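Janvier 2026

J'avais promis de ranger la grande table avant la fin des vacances. Je l'ai rangée deux fois, en fait. La première a tenu jusqu'au goûter.

Le problème de cette table, c'est qu'elle est grande. Une petite table se défend toute seule : on y pose trois assiettes, elle est pleine, on passe à autre chose. La nôtre accueille tout le monde. Elle a pris des traces grises que ni le savon noir ni le Drimeck (9 euros le flacon, merci bien) n'ont fait bouger, et je commence à les trouver décoratives.

Mei-kuen Yang, qui m'avait vendu l'idée du « plateau zéro » par téléphone, conseille d'y consacrer 45 minutes le soir. Elle n'a pas d'enfants. Elle a un chat, Siu, qui ne joue pas aux briques.

Chez nous, on joue aux briques et à la dînette en même temps, avec de vrais bols en inox parce que ceux en plastique « font pas le bon bruit ». J'ai plaidé pour la dînette offerte en août, j'ai perdu. Le linge blanc, lui, devait servir de nappe. Il fait plutôt montagne, et j'ai reçu l'ordre de ne pas le plier. 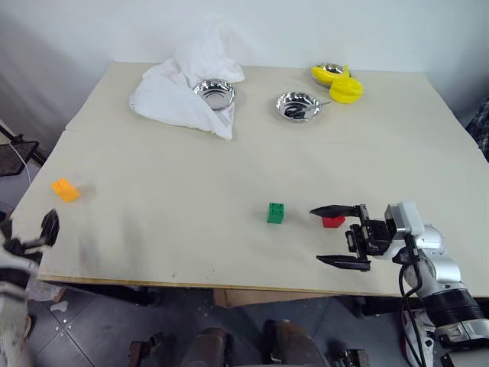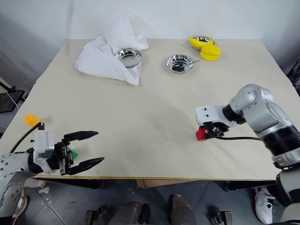
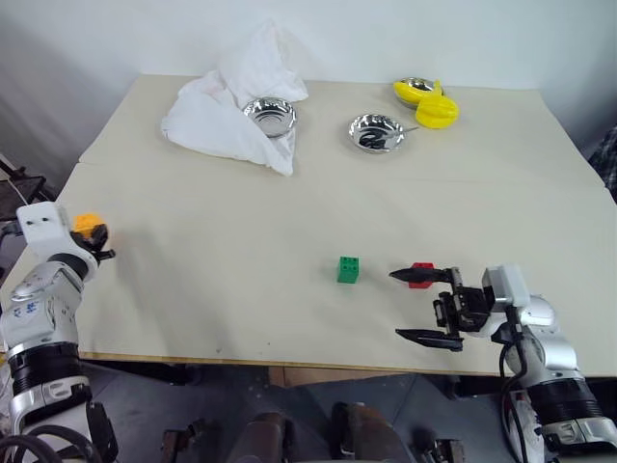 Les bols ne bougent pas, le linge non plus, la brique verte est toujours de la partie.

## Ce que j'ai essayé ensuite

Une boîte. Une Kollis à couvercle, achetée avec l'enthousiasme des gens qui croient aux boîtes. Les briques y entrent très bien, à condition que ce soit moi qui les y mette. Les bols repartent dans le placard du bas, d'où ils ressortent dans l'heure.

J'ai aussi négocié une règle : le linge blanc a droit au fond de la table, contre le mur, et le devant m'appartient à partir de dix-neuf heures. J'y ai dîné hier soir, de la soupe, avec une brique sous le coude.

Pour la semaine prochaine, j'ai repéré une étagère chez Kandden. Mei-kuen est contre.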